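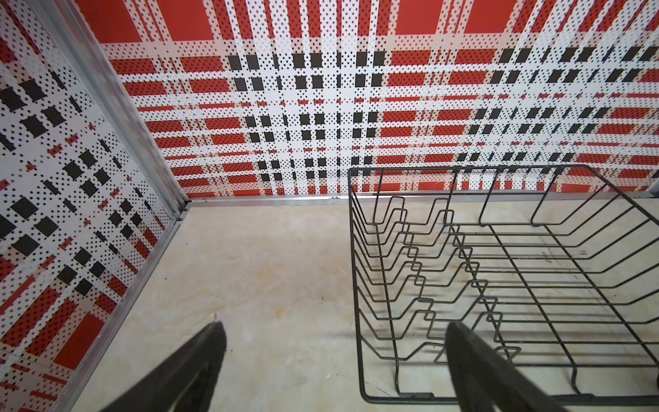

Wrist view, dish rack station. Thread on what thin black wire does to a grasp planner.

1/ Our planner takes depth from the wrist camera, builds a local occupancy grid, and samples placements for a plate. On boxes and bowls it has been fine for months. On this rack it was bad enough that I spent most of October on it.

2/ First problem is depth. The wires are thinner than the stereo matching window, so the matcher picks either the wire or the counter behind it. What you get is a rack with holes in it, and the holes move from one capture to the next.

3/ Second problem is the wall. Plaid repeats. A matcher searching along a row finds several good candidates at regular spacing and will sometimes lock onto the wrong one. We had patches of back wall floating in front of the rack. The planner treated them as obstacles, correctly.

4/ Third is self-filtering. Right finger overlaps the front of the rack, both are black. Our mask was dilated by 6 pixels to cover calibration error, and the dilation was eating the lower wires along with the finger.

5/ Tineke Jansen suggested dropping the dilation and fixing the calibration instead. She was right. Recalibrated hand-eye, rendered the finger mesh straight from joint state, dilation now 1 pixel. The front wires came back.

6/ For the wall we stopped trying to improve the matcher. Fit the two wall planes and the counter once at startup, then reject any point whose confidence is low and whose left-right check disagrees. Crude, cheap, runs before the grid update.

7/ The wires themselves: we no longer reconstruct them. Segment the rack in RGB, fit a parametric model (rim rectangle, slot direction, slot pitch), hand the planner the model. The zigzag row gives a strong periodic signal along the long axis, so pitch is the easy parameter. Rim height is the hard one.

8/ Numbers. 396 placement attempts in the replay set. Old pipeline found a collision-free plan in 72 percent of them. New one is at 94. Median planning time went up slightly from the model fit - I haven't profiled it properly yet.

9/ The segmentation model was trained on 3,907 labeled crops, mostly Doğukan Oral's work. Shadows were the main label question. Thin wire shadows on pale marble-look counter look a lot like wire, and the first labeling pass was not consistent about them. Relabeled with shadow as its own class.

10/ Still open: anything with the rim partly out of view. The fit will happily slide along the missing side. Current workaround is to back the wrist off and look again, which costs a second or two per placement.

11/ Canan Aydoğan has a branch that keeps a belief over rack pose across views and only moves the camera when the rim estimate is too loose. Looks good in replay. Not merged.

12/ Config for the mask renderer and plane rejection is in the Wenireck repo under perception/static_scene. The defaults assume a fixed counter. If your base moves, refit the planes after every move or turn the filter off.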